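The plates are going rather well! We've been teaching the Franka arm by showing it each job a handful of times, and last week I cut the demonstrations from 18 to seven per task. I fully expected a mess, but the success rate on the dish rack barely moved (hooray!). 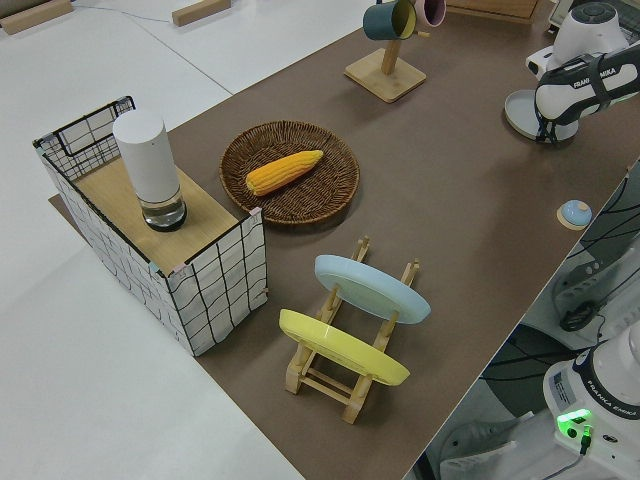
Next up: mugs

Hanging a mug on a peg is much fussier, so Vasiliki Xenos is trying two grasps per handle. More in March, I hope.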